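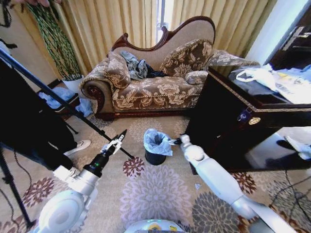

## Ticket 2357 - Méridienne Baltico : coussins qui glissent et couture du traversin

**Ouvert le :** 18 janvier 2021
**Article :** méridienne Baltico, tissu damassé brun et crème, bois sculpté, livrée avec ses coussins assortis
**Statut :** en attente d'une réponse de l'atelier

### Message de la cliente

Bonjour à toute l'équipe,

Je vous écris d'abord pour vous redire combien nous aimons cette méridienne ! Elle est installée au salon, devant les rideaux beiges, à côté de la petite table basse où j'ai mis ma grande plante retombante, et elle va si bien avec le tapis à médaillons que ma sœur a cru que j'avais acheté les deux ensemble (pas du tout, le tapis vient de chez Nilsuwan et il a bien dix ans de plus).

Mon souci, ce sont les coussins. Le grand carré, celui qui s'appuie contre le côté haut du dossier, descend dès qu'on s'assoit. Celui de l'accoudoir tient mieux. Quant au petit traversin, une couture s'est ouverte sur 2 cm, côté fermeture, et je n'ose plus le secouer. Je précise qu'on s'en sert tous les jours - on y lit, on y fait la sieste, et je reconnais qu'on y pose aussi le linge en attendant de le plier. Vous verrez d'ailleurs un tas bleu au milieu de l'assise, je ne vais pas vous raconter que la maison est toujours rangée.

Est-ce que cela entre dans la garantie ? L'achat date d'octobre.

### Réponse du service après-vente Trandach

Bonjour Madame,

Merci pour votre message et pour la photo, cela fait vraiment plaisir de voir un de nos meubles chez quelqu'un qui l'aime. Pour le traversin, soyez tranquille, la couture est prise en charge. Vous pouvez nous envoyer la housse seule, sans le garnissage, et nous la recoudrons avec le fil d'origine.

Pour le grand coussin, voici ce que nous vous proposons d'essayer, dans cet ordre :

1. Retirer le linge et les trois coussins, puis brosser l'assise dans le sens du tissu.
2. Regonfler le grand carré en le tapotant sur les quatre côtés.
3. Le replacer bien au fond, contre le côté haut du dossier, avec le traversin devant pour le caler.
4. Si cela glisse encore, glisser dessous une bande antidérapante Hillon, que l'on coupe aux ciseaux.

### Suivi

**Cliente :** étapes 1 à 3 faites hier soir. C'est mieux, mais il redescend quand on s'allonge. Je veux bien essayer la bande - est-ce qu'elle risque de marquer le damassé ?

**Trandach :** nous avons posé la question à l'atelier et nous préférons attendre son avis avant de vous faire coller quoi que ce soit. La housse peut partir dès maintenant, l'étiquette de retour est dans votre espace client.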